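Dutent Reviewer Guide
Section 4: Filing Your First Review

Read this section after your account has been approved and before you claim a title. It covers claiming, drafting, adding stills and sending the review to the desk. If you cannot see the Queue tab when you log in, your account is still set to Reader. Write to Eirini Kyriakidis and ask for it to be changed to Contributor.

4.1 Before you start

You will need:

Your Dutent login
A current browser (the editor does not run in the mobile app)
The title's screener link, or your own copy of the film
A short bio on your profile page, up to 85 words

The bio has to be saved before the Submit button will turn on. Your display name can be your real name or a pen name, but pick one and stay with it. Changing it later breaks the links on your older reviews, and they have to be fixed by hand.

4.2 Claiming a title

1. Open the Queue tab. Titles are listed by the date they came in, oldest at the top.
2. Use the filter on the left to narrow the list by subgenre, running time or language.
3. Click a title to open its card. Read the card all the way down. Content warnings, embargo times and notes from the distributor are at the bottom.
4. Click Claim. The card turns gray for everyone else and moves to your My Titles page.
5. Click Get Screener. The link opens in a new tab.

Note: You can hold 2 titles at a time. To claim another one, file or release one you already have.

Note: Short films and features share one queue. Shorts have an S after the title.

Caution: Screener links are tied to your account and carry a watermark. Do not forward them, even to another Dutent reviewer. If two people are covering the same film for a split review, each person claims it separately, and the desk will link the two drafts.

To release a title, open My Titles, click the three dots beside it and choose Release. There is no penalty for this, but do it early. A title held past its due date goes back to the queue without a warning message.

4.3 Setting up the draft

1. From My Titles, click Start Draft. The title, year, director and running time are filled in from the card.
2. Check those four fields against the film's own credits. Distributors get them wrong fairly often, the year most of all. For festival films, use the year of the first public screening.
3. Choose one main subgenre. You may add a second. "Supernatural" and "Haunted House" are separate choices; use Haunted House only when the building itself is the problem.
4. Enter the cast in credit order. Five names is plenty.
5. Write the review in the large box. Paste as plain text if you are bringing it in from a word processor. Formatted text drags in odd spacing that the editor cannot clear.
6. Save. The draft is given a number, such as 552, which shows at the top right. Use this number in any email to the desk.

Autosave runs only while the tab is in front. If you switch away to watch part of the film again, click Save first.

4.4 Spoilers

Anything past the first third of the film counts as a spoiler, unless it is in the trailer. Highlight the passage and click Hide. Readers will see a gray bar they can click to open.

Do not hide whole paragraphs if you can avoid it. Abenezer Teshome, who edits most of the slasher reviews, will send a draft back when more than a few lines are covered. Rewrite around the twist and leave the hidden text for the one or two points that really need it.

Deaths are a special case. You may describe how a scene is staged and whether the effects are any good. Leave out who it happens to.

4.5 Adding stills

Every review needs one lead still. You can add more, but most reviews read better with two or three.

1. Click Media, then Add Still.
2. Choose a file from the press kit, or from the Dutent stock folder if the film has no kit.
3. Type a caption. Keep it to one line and end it with the credit, if there is one.
4. Drag the still to its place between two paragraphs. It cannot go inside a paragraph.
5. Click Preview and check it at both desktop and phone width. 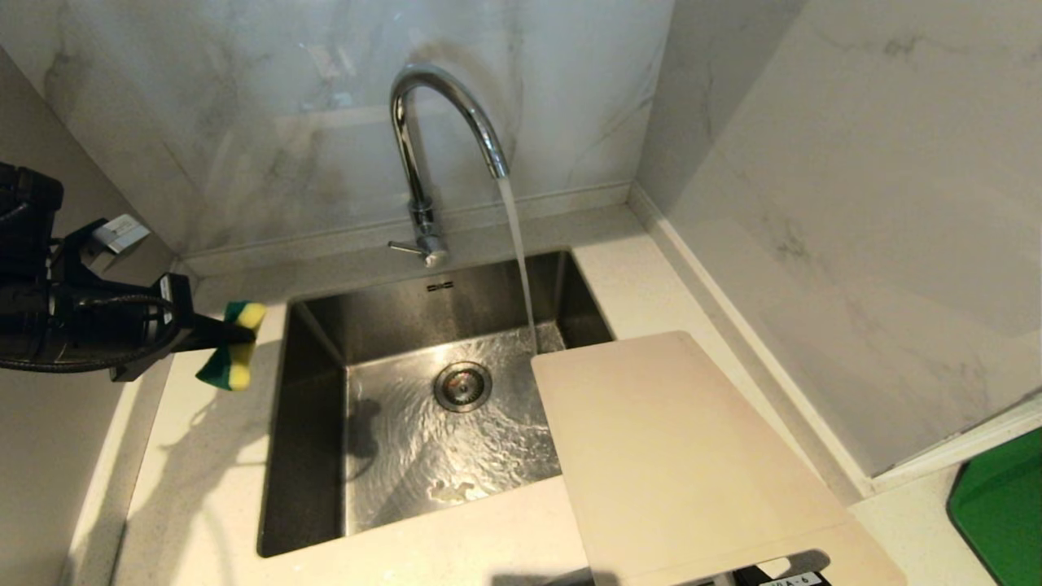
Fig. 4-2. Running faucet over a sink.

If the still looks soft in Preview, the file is too small. Go back to the press kit and look for a folder marked Print or Hi-Res. Stretching a small file in the editor makes it worse.

Caution: Do not use screen grabs from a watermarked screener. The mark can be read even when it has been cropped, and the desk will remove the whole review until the still is replaced.

4.6 Rating and sending

1. Set the rating with the slider. Half points are allowed.
2. Fill in the Verdict line. This is the text shown on the front page, so it should make sense to someone who has not read the review.
3. Tick the disclosure box if you know anyone who worked on the film, or if you backed it in a crowdfunding campaign. Then say so in the last line of the review.
4. Click Submit. The status changes from Draft to Desk.

You cannot edit while the status reads Desk. If you spot an error, email Jolán Bognár with the draft number and the fix. Please put all of your fixes in one message.

When the editor is done, the status changes to either Returned or Scheduled. Returned drafts have comments in the right margin. Answer each comment, even if the answer is only "done," and submit again. Scheduled reviews go live at 9 a.m. unless the card lists an embargo, in which case the embargo time is used.

4.7 Common problems

Submit button is gray: The bio, the lead still or the Verdict line is missing.

Screener link has expired: Click Get Screener again. If the new link also fails, report it from the card. Lovcombe titles have to be renewed by the distributor and may take a day longer.

Title appears twice in the queue: Claim the older card and report the other as a duplicate.

Accented letters show as question marks: Retype them in the editor. This mainly affects cast lists pasted from a PDF.

For series and box sets, go on to Section 5.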